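Workshop Tips: Buying a Small Desktop Arm Without Blowing the Budget

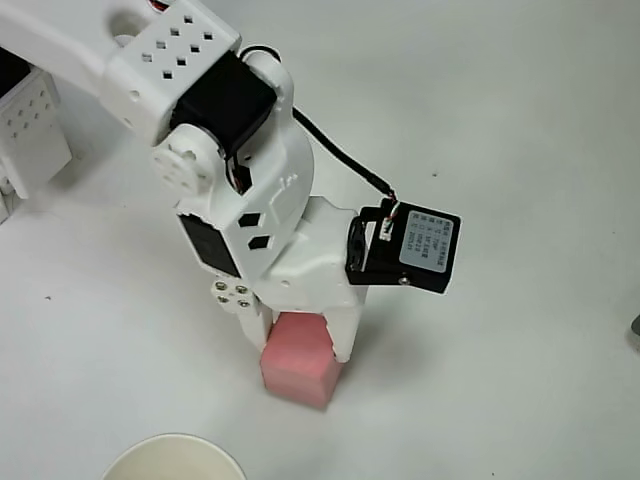

Quick notes, writing these between jobs. Had three people ask me in January what a bench arm really costs. Short version: more than the listing says.

Set the total first, then pick the arm. My cap was 462 dollars. Went over by 59. All of the overage was small stuff, none of it the arm.

What to leave money for:

Spare servos. Buy two with the kit, same model, same gear ratio. Check the label before you order, the ratios look identical in the shop photos. Wrist and gripper take the most abuse at my place.

Power supply. Not always in the box. Read the listing twice. Match voltage to the servos, get one with amps to spare.

Cables. Get a couple longer than you think. Leave slack at every joint and run the arm through its full travel by hand, power off, before you tie anything down. I tied mine too tight and pulled a connector the first evening.

Screws. A bag of assorted small ones, plus a decent driver. Kit drivers are soft and round off heads.

Clamps. Two. One clamp lets the base twist.

Printed parts or ready made? If you have a printer, print. If you dont, price a set from a print service before buying one. Eun-seong Yeon bought a printer just for this and it sat under a sheet till summer. Ask for a spare pair of gripper fingers in the same order, shipping is the same.

Test pieces: don't buy any. Foam blocks, paper cups, whatever's in the kitchen drawer. Foam is forgiving while you get the grip force right. Move to hard stuff later.

Table space. Measure the reach at full stretch, then add a hand's width. Plain light top is best, you can find a dropped screw on it. Keep coffee on another table!!

Used arms: fine if the seller will show every joint moving on video. Bikside had a used pair listed, Pirmin Hubmann took them and had to swap one elbow servo. Still came out ahead. Ask which servos have been replaced and wether the calibration file comes with it.

Big ready-built units: Zukura quoted me 3,841 for one arm, assembled, with support. Fair price for a shop that needs it running by 8 am. Too much for my garage.

Running costs so far: 57 dollars, mostly one servo and a roll of filament.

Order of buying that worked for me: arm kit, supply, clamps, spares. Camera last, if at all. Mine is still on the wish list.

Keep the recipts in the box with the spare screws.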